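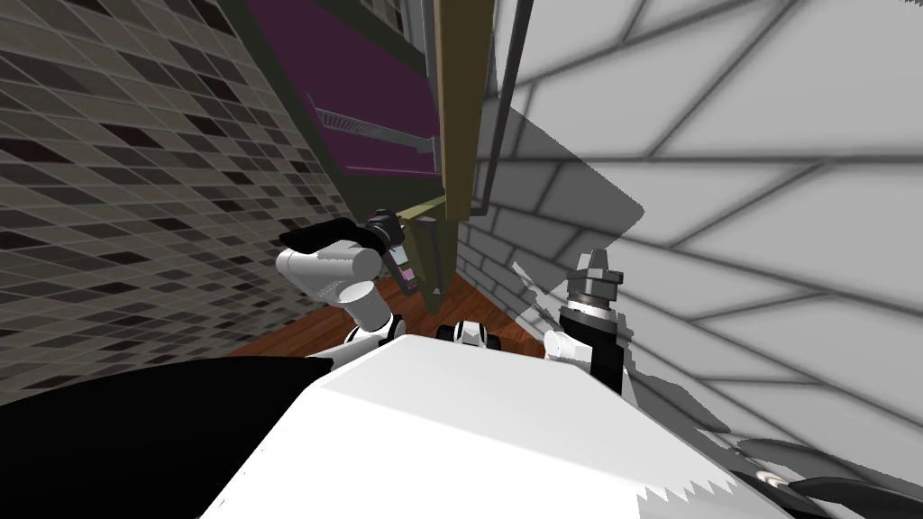 Essam Alaoui objected, on reading a draft of this section, that we had treated the concession and the construction contract as one agreement, and that most of the delay at Dikeck came from the gap between the two. We accept the objection. The account that follows keeps them apart, and the dates have been checked again against the published versions of both documents.

4. Financing and control of the Dikeck passenger terminal

4.1 The two agreements

The concession agreement was signed on 21 March 2022 between the port authority and Bodatico. It gives the company the right to design, finance, build and operate the new ferry terminal for 44 years, after which the buildings and fixed equipment pass to the authority without payment. The land stays in public ownership throughout. Bodatico holds its interest through a local subsidiary, in which it owns 100 percent of the shares. An early proposal would have reserved a minority stake for the authority, but the clause was dropped before signing and does not appear in the final text.

The construction contract is a separate document between the subsidiary and Prorken. The authority is not a party to it. It received a copy for information, with the price schedule removed, and it has no right under the concession to approve changes unless they affect the berths or the public road. This point matters for what came later. When Prorken asked for more time to complete the piling, the request was granted by the subsidiary, and the authority learned of it when the next progress report was delivered.

The total investment is set at USD164 million in the concession. The figure covers the terminal building, two berths, the car marshaling area and the access road. It doesn't cover dredging, which the authority agreed to carry out at its own expense. Several of the officials we interviewed described dredging as a minor item at the time of signing. The authority's later budget papers show it as the largest single line in the capital program.

4.2 Where the risk sits

Most concession agreements of this kind assign traffic risk to the private party, and the main text of the Dikeck agreement does so too. A schedule at the end changes the picture. If passenger numbers fall below a set level for two years in a row, the annual fee paid by the concessionaire is suspended until they recover. There is no matching provision for years in which traffic is above forecast. The authority therefore shares in the losses through lost fee income and does not share in the gains.

We asked how this schedule came to be accepted. The explanation given most often was time. The old terminal had been judged unfit for the larger vessels already on order, and the authority was told that lenders would withdraw if terms were not agreed before the end of May. We were not able to confirm that any lender had set such a deadline. The correspondence released to us refers to it three times, in each case in letters written by the concessionaire's advisers.

The comparison usually made is with the cargo terminal at Lund, the name used locally for the basin north of the town. That terminal was built earlier under a lease, with the authority as borrower. It was cheaper per berth and slower to complete — though part of the difference in cost comes from ground conditions, which were better on the north side. We do not think the two cases are close enough to support a general finding about either model.
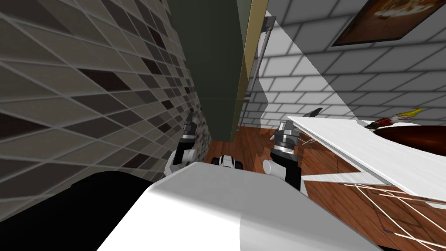
Figure 3. Simulated view with two robot arms extended toward the floor, between a tiled wall and a white countertop.

4.3 Access road and land

The access road runs for eight miles from the highway to the marshaling area. Under the concession it is built by the private party and handed to the regional government on opening, which then becomes responsible for upkeep. The regional government did not sign the concession. Its consent was recorded in an exchange of letters, and the letters say nothing about the design load of the road surface or about who pays for repairs caused by construction traffic.

Land for the road was bought in two stages. In the first stage, owners were paid at the assessed agricultural value. In the second, which covered the stretch nearest the harbor, the assessed value had risen following the announcement of the project, and the payments were higher for plots of similar size and use. Owners from the first stage have asked for the difference. The regional government's position is that the first payments were final. A claim was before the administrative court when our fieldwork ended.

4.4 Reporting duties

The concession requires a progress report every quarter during construction and an annual report after opening. The contents of the quarterly report are listed in detail. The annual report has to include audited accounts of the subsidiary, but fees paid by the subsidiary to other companies in the Bodatico group can be shown as a single total. With the accounts in that form, the authority cannot tell how much of the operating cost is paid to outside suppliers and how much stays inside the group.

Officials said they had asked for a breakdown and expected to receive it. The agreement does not oblige the company to provide one. The same question arises for the retail space in the departure hall, which will be let by a second subsidiary and falls outside the reporting clause. Section 5 returns to the retail leases.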